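ふた付き保存ケース「Nillness」を半年使ったレビュー

パンを自分で焼くようになって二年たつ。焼くことより困ったのは、焼いたあとの置き場所だった。袋に入れると皮がしなび、出しっぱなしだと翌朝には切り口が硬い。冷凍すれば済む話だが、焼いた日と次の日くらいは常温で食べたい。そういう理由で、パンを入れる箱をいくつか試してきた。今回はいま使っているNillnessの樹脂製ケースについて書く。

その前に使っていたのはBorosのホーロー缶で、見た目は気に入っていた。ただ重い。ふたを片手で持ち上げると反対側が縁に当たって音が出るので、早朝に起きる自分には向かなかった。縁の塗装も当たるところから欠けてきたため、今は乾物入れになっている。もう一つ、Zamitanoの木製の箱も借りて使ったことがある。貸してくれたのはパン教室で一緒だったBraulio Gallegosさんで、湿気の抜け方は三つの中で一番よかった。ハード系の皮が一晩たっても割れる感じを保っていた。ただし奥行きがあり、うちの棚には収まらなかったので返した。

Nillnessを選んだのは、軽くて丸洗いできるという二点による。買ったのは近所の金物店で、店頭に一つだけ残っていた。箱の説明書きは簡単で、食洗機は不可、熱湯も不可とある。

使い方は単純で、焼いたパンを網の上で完全に冷まし、乾いた布を一枚敷いた上に置いてふたをする。粉440グラムで焼く丸いカンパーニュなら、半分に切ってから入れるとちょうどいい。丸のままでも入るが、クープの立ったところがふたの内側に触れることがある。食パンは一斤なら問題ない。バゲットは切らないと無理なので、最初から対象外と考えたほうがいい。

冷ます時間は大事で、45分で入れたときは内側が曇り、底の布まで湿った。今は夕方に焼いて、寝る前に入れている。これなら曇りはほとんど出ない。夏場は朝に一度ふたを開けて空気を入れ替える。8月に丸二日入れたままにした食パンは、端に小さなカビが出た。密閉容器ほど閉じてはいないが、通気のよい箱でもないので、暑い時期は翌日までと決めた。

切り口の乾き方は、ホーロー缶と大差ない。翌朝はそのまま食べられて、二日目は軽く焼きたくなる。皮の食感は落ちる。これは樹脂の箱に共通することだと思う。皮を優先する人は木の箱か、切り口を下にして板に伏せておくほうが満足できるだろう。自分は朝に必ずトースターを使うので、あまり気にならない。
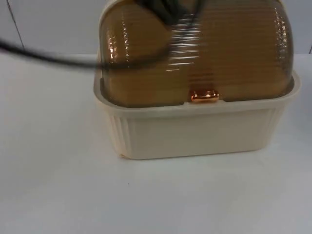 クリーム色の本体に、琥珀色の半透明のふた。両端には縦の溝がある。

手入れについて。普段はくずを捨てて、固く絞った布で拭くだけにしている。週に一度、ぬるま湯と薄めた洗剤で洗う。面倒なのは溝のある部分で、粉が残りやすい。使い古しの歯ブラシで縦になぞれば取れるが、スポンジだけでは残る。ふたはこすると細かい傷がつく。メラミンスポンジを一度使ってしまい、そこだけ表面がざらついた。やわらかい布を使ったほうがよい。

においは思ったより移る。にんにくを練り込んだフォカッチャを入れた週は、次の食パンにもはっきり残った。重曹を溶かした水で洗い、一晩開けておいたら消えた。それ以来、香りの強いものは別の袋に入れている。新品のときの樹脂のにおいは、三日ほど風を通したら気にならなくなった。

ふたは手前に小さな留め具があるが、開け閉めは楽だ。その代わり、本体を持って運ぶときはふたに手を添えないとずれる。台所から食卓に持っていくことが多い家では気になるかもしれない。うちでは置き場所をほぼ動かさないので困っていない。上に物を重ねるのもやめたほうがいい。布巾を置く程度にしている。

一緒に買ったBestixのパン切りナイフにも少し触れておく。刃の波が細かく、やわらかい食パンはきれいに切れる。カンパーニュの底は少し力がいる。くずは前のナイフより減り、ケースの掃除も楽になった。持ち手が太めなので、手の小さい人は店で握ってみてほしい。

値段はホーロー缶の半分以下だった。試しに買う箱としては手を出しやすい。点をつけるなら100点満点で70点台の前半。減点の理由は、皮がやわらかくなること、溝の掃除、傷のつきやすさの順になる。

向いているのは、食パンや菓子パンが中心で、翌日までに食べきる家。ハード系ばかり焼く人にはすすめない。自分は次にもう少し背の高いものが出たら買い替えるつもりだが、それまでは使い続ける。冬になって室温が下がったときの持ち具合は、また追記する。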